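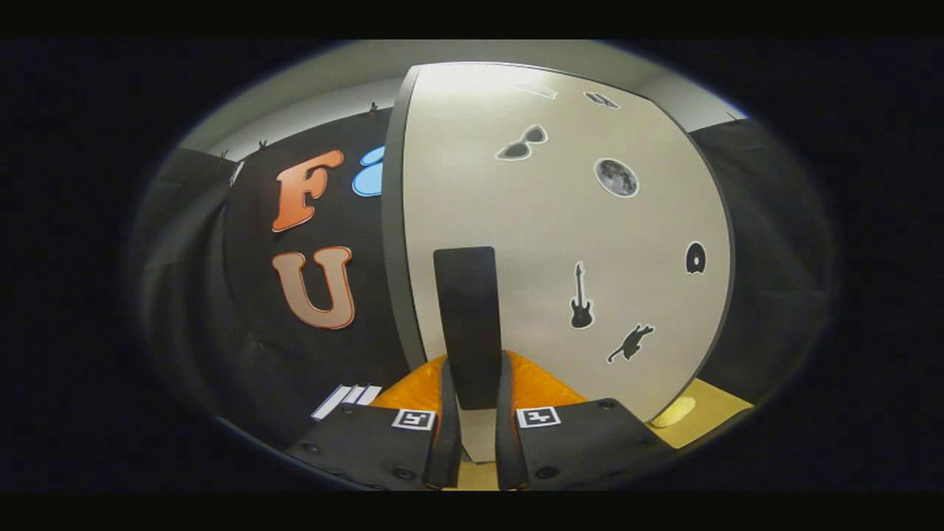

Minutes, Perception and Control Software Group
Chauke project, April meeting, 10:00 a.m.

Present: Nomvula Potgieter (chair), Idris Pugh, Liên Khổng, Trefor Eynon (minutes)
Apologies: Chi-keung Hsiao, who sent written comments on item 3

1. Minutes of the last meeting
Accepted with one correction. Under item 4 the owner of the replay tool should read Khổng, not Pugh.

2. Tag tracking on the gripper plates
Idris reported on the new detector in Faren. Both finger tags are now read from the unrectified fisheye image, and the gripper opening is computed from the pair. The old path rectified the whole image first and lost the tags when they sat low in the view. He ran the new detector over 3000 frames. Both tags were found in all but 23 of them, leaving 977 usable out of every 1000 in the worst session and close to all in the others.

Nomvula asked that the totals and the worst-session figure be kept apart in the report, as the two were hard to follow when read out. Idris will split the table by session.

Liên asked what happens to the opening value when one tag drops out. At present the last good value is held for 10 frames and then marked invalid. Agreed to keep this, and to write the invalid flag to the log so the planner can see it.

3. Camera pose near the sticker board
Liên has been checking pose estimates in views where the white board takes up much of the image. The stickers give the tracker good corners and the plain parts of the board give it very little. The guitar and the cat are matched reliably. The moon gives a lot of weak corners that come and go between frames, and she would like to down-weight them.

Chi-keung's written comment was that down-weighting by hand will not carry over to other setups, and that the matcher should do it from the track length. Liên agreed in principle but does not have that change ready. Trefor said the hand mask could go in behind a config switch until it is.

Agreed: hand mask goes in, off by default. Track-length weighting to be opened as a separate ticket.

4. Segmentation of dark held objects
Trefor showed results for the tall black object. The mask runs into the black contact pads at the lower end, and in some views it also leaks into the black curtains. Against the board the outline is clean. 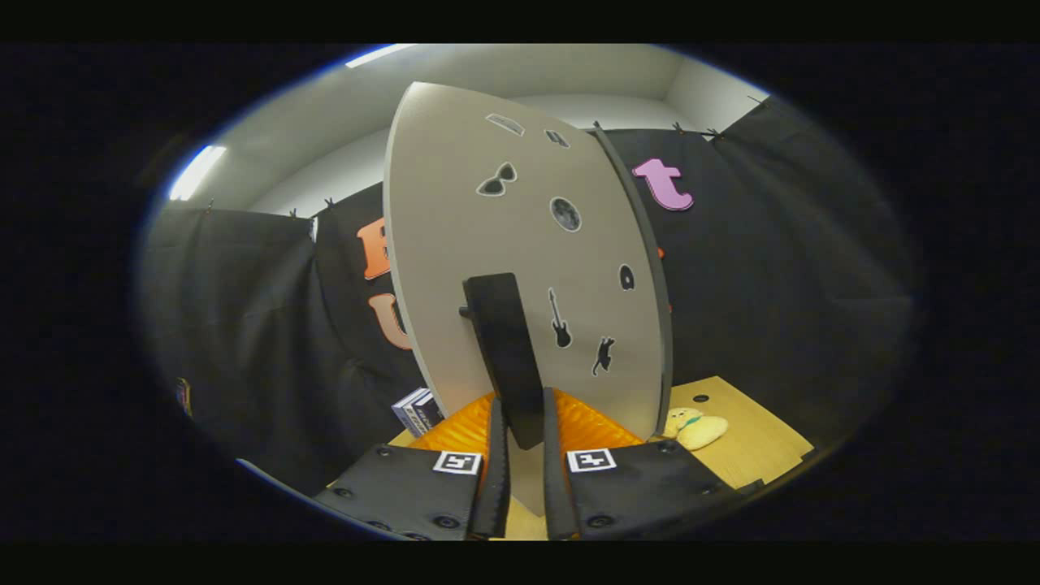

Figure 2. Black object at the fingers, with the sticker board behind it.

Idris suggested using the known finger geometry to cut the mask, now that the opening value is available from item 2. Trefor thought this would fix the lower end and do nothing for the curtains. Nomvula did not want the curtains changed for the sake of one object, as other test sets depend on them. Left open.

Liên noted that the orange of the fingers segments well and could be used as a second check on the opening. Trefor to try it if time allows.

5. Planner interface
The Mevovlow planner expects poses in the tool frame and Faren publishes them in the camera frame. The conversion is done in two places at the moment, with different sign conventions. Agreed that Faren will publish both and that the planner's own conversion will be removed. Nomvula will tell the Veninby team before the change is merged, as they read the same topic.

The message queue is limited to 100 entries. Idris asked for this to be raised. Not agreed; Liên would first like to know why the reader is falling behind.

6. Tooling
The replay tool now steps backward as well as forward. It still crashes on logs with no tag data. Liên has a fix in review and Trefor will look at it.

Actions
Pugh: split detector results by session; log the invalid flag
Khổng: hand mask behind config switch; ticket for track-length weighting
Eynon: cut mask with finger geometry; review replay fix
Potgieter: notify Veninby of the pose change
Hsiao: comment on the weighting ticket once opened

Next meeting at the same time, with item 4 first on the agenda.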